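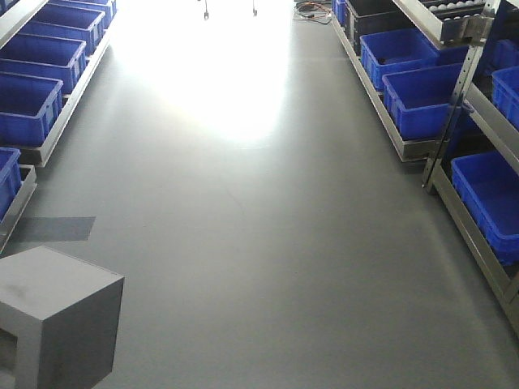

Cubetas azules Saengthong con estantería baja Fadero

¡Hola otra vez! Me habéis preguntado tanto por las cubetas azules que al final les hago ficha propia, con todo lo que sé de ellas después de tenerlas en la tienda y en mi propio almacén (sí, las uso yo también, y no pienso cambiarlas).

La cubeta Saengthong es rectangular, de plástico, con el borde redondeado y nervios verticales por fuera. El azul es bastante subido, de los que se ven desde la otra punta del pasillo, y a mí me encanta porque distingo enseguida qué hueco es de cubeta y qué hueco es de caja de cartón. Va abierta por arriba. Si queréis tapa hay que pedirla aparte, referencia 1582, y aviso de que tarda un poco más en llegar.

La estantería es la Fadero baja, metálica, en gris claro. La gracia está en que es baja de verdad: metes la mano en la cubeta sin levantar los brazos y ves lo que hay dentro sin sacarla. Yo la pongo en dos filas largas, una a cada lado, con el pasillo libre en medio para pasar con el carro -- y qué descanso, de verdad.

Datos rápidos:
Referencia de la cubeta: 1211
Peso máximo recomendado por cubeta: 19 kg
Precio por cubeta: 23 euros, IVA incluido
Color: azul (en mayo entra también en verde, o eso me han prometido)
Estantería: se vende por separado, viene desmontada

Para montar la Fadero calculad una tarde tranquila si es la primera vez. Fongchan Limsakul montó la suya en su taller de costura y me escribió para decirme que los tornillos de las patas conviene dejarlos flojos hasta el final, y tiene toda la razón, yo lo hice al revés y me tocó empezar de nuevo.

Limpieza: agua templada, jabón y un trapo. Entre los nervios se mete polvo, ahí va mejor un cepillo blando. Lejía no, que se come el color.

¿Y si ya tenéis estantes Wosen? Las cubetas caben, pero asoman un poco por delante. A mí no me molesta; si el pasillo es estrecho, medid antes.

Las dudas, por correo o en los comentarios, que los leo todos por la noche. Para pedidos grandes preguntad por Sixten Bråten, que es quien lleva los portes.

Compartir 23
Comentarios 19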